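August 25, 2026 – bench notes, the refurb pile

Started on the donated desktops from Praltgate today. Nine towers in this lot, and I'm going through them one at a time so we don't end up with another shelf of half-stripped cases and a coffee can full of mystery screws (you all remember the Skoveck lot, and I still have the can).

First one up is tower 4, because it was closest to the door. Asset sticker on the outside says 586, which matches the list Nuanchan Thongsuk sent over, so that's a nice change. The side panel came away after a bit of wiggling. I'd been expecting a real dust carpet in there and it was pretty decent – one pass with the soft brush and the small vacuum and I was happy with it.

Pulled both memory sticks and put them in the antistatic tray with a bit of tape saying T4. The cooler took longer. The old paste had set like candy and I really didn't want to yank the chip out of the socket along with it, so I went back and forth with tiny twists until it let go. Then wipes and alcohol on the top of the CPU, four wipes in all, which felt like a lot for something that size! 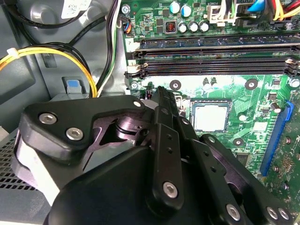 *Tower 4, green board, memory out and cooler off. Bare CPU in its socket, mounting holes around it.*

Things I want to remember about this board:

- The latches on the memory slots are white and feel stiff. Push them all the way open before lifting a stick, otherwise you end up rocking it and swearing.
- There's a "7" printed in white on the board up past the slots. I haven't looked up what it goes with. Leaving a note in case it matters for the header layout.
- The cooler goes into the holes around the socket, so if we swap it for one from the Lirkex box, check the spacing first. I tried a spare by eye and I think it fits, but I didn't screw it down.

Bad news on the memory: one of the two sticks threw errors in the tester on both runs. It's in the red bin. The other one is fine. If Barajas still has those matched pairs in the back cupboard I'd like to put a pair in here and keep the good single for a machine that only needs one. Could somebody ask? I keep forgetting when I'm over there.

Paste: we're down to one tube and it's nearly 10 months old. Still squeezes out OK, but please order two more before we get into the rest of the towers. I put the order under job 343 with the brushes.

Still to do on T4: fresh paste, cooler back on, new memory, boot it with nothing else connected, then the drive. I'd like the whole lot out the door by October, and T5 has a rattle in it that I'm a little curious about. Screws for T4 are in the blue lid on the left side of the bench – please don't tidy them!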